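We use cookies to remember your settings and to count visits. By continuing to browse you accept our cookie policy. Accept | Manage settings

Visit report: the Menitz tableware works on its trade open day

Menitz makes hotel and restaurant tableware on a single site beside the old freight line. The works opens to trade visitors once a year, and the visit covers body preparation, forming, glazing, decoration and the glost kiln. Most of those attending were buyers for canteens and contract caterers. My own interest was in glaze fit and edge wear, so the notes that follow lean in that direction and say little about price.

The route starts in the slip house. Clay, feldspar and quartz arrive dry and are weighed into the blungers by batch card. The slurry passes over vibrating screens, then magnets, then goes to the filter presses. Iron is the main worry at this stage, as a particle too small to see in the raw body will show as a brown speck after firing. The magnets are pulled and cleaned every shift, and the residue is kept in labeled jars on a shelf by the door. Body scrap from forming returns to the blungers at a fixed percentage, which the guide would not give.

Flatware is formed two ways. Round plates in the standard sizes are roller-formed on plaster molds. Oval and square pieces go to an isostatic press supplied by Kosmont, which takes spray-dried granulate and needs no drying stage afterward. The press was running a rectangular serving dish during our visit. Tool changes take most of a morning, so short runs of odd shapes are grouped by die. The noise level is high enough that the explanation had to be given in the corridor.

Roller-formed ware dries on the mold until it releases, then goes to fettling. The edge is sponged by machine and the foot by hand. I asked about foot grinding after the glost fire and was told that it is standard on all plates over 200 mm. Smaller plates are ground only if the customer asks. This matches what I have seen in use: saucers and side plates from several makers mark each other badly in the stack, while dinner plates from the same range do not.

Glazing is by spray for flatware and by dip for cups. The spray line has four booths, and overspray is recovered from the water curtain. Glaze weight is checked by pulling a plate from the line, weighing it and comparing it with its biscuit weight. The operator writes the result on a paper chart. There is a screen above the line showing the same chart, but it was off.

Decoration took up the longest part of the tour. Rim bands are applied on a turntable, some by machine and some by hand with a loaded brush. Center motifs and lettering are water-slide decals, printed in-house and fired either on the glaze or into it. In-glaze decoration costs more, as the ware has to reach a temperature at which the glaze softens and the color sinks. Fewer pigments survive this. Blues, greens and black are reliable. Reds and warm yellows are mostly kept for on-glaze work, with the wear problems that follow in a commercial dishwasher.

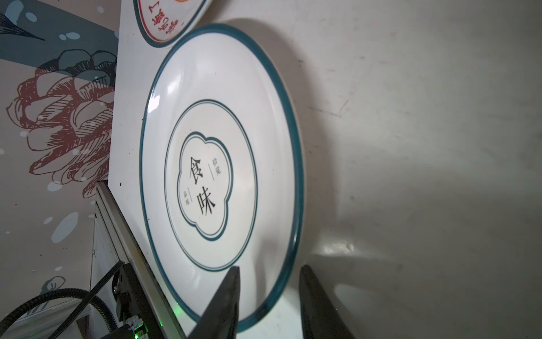 Report and photo: Plemico Trade Notes, 25/04/2019

Bands and center medallions raise different problems. A band shows any error in centering, and the eye finds it at once against the edge of the plate. A medallion hides small errors of position but takes the knife. Fine line work and characters in the well of a plate meet cutlery at every service, and a customer who wants lettering there should ask for in-glaze firing and a sample cut test. Colored rims fail differently, by chipping at the edge, where white body shows against the color far more than it would on a plain plate.

The glost kiln is a gas-fired tunnel with a peak of 1,380 degrees C in the reducing zone. Ware leaving the kiln is sorted under strip lighting into firsts, seconds and scrap. Seconds go to the factory shop.

The test room was the last stop. Maeng, the outside laboratory used for metal release, collects samples each July. In-house tests cover thermal shock, edge impact and dishwasher resistance. A rack of plates with teal, cobalt and gray borders had completed 2850 wash cycles. I could see loss of gloss on two of the on-glaze samples and none on the in-glaze set. The wash temperature was given as 80 degrees C, with a commercial detergent whose dosage was posted on the machine.

Minimum order for a custom decal is 200 pieces per shape. Stock shapes in plain white ship from the warehouse. Visitors should wear closed shoes, and the path between the kiln hall and the test room is outdoors — bring a coat.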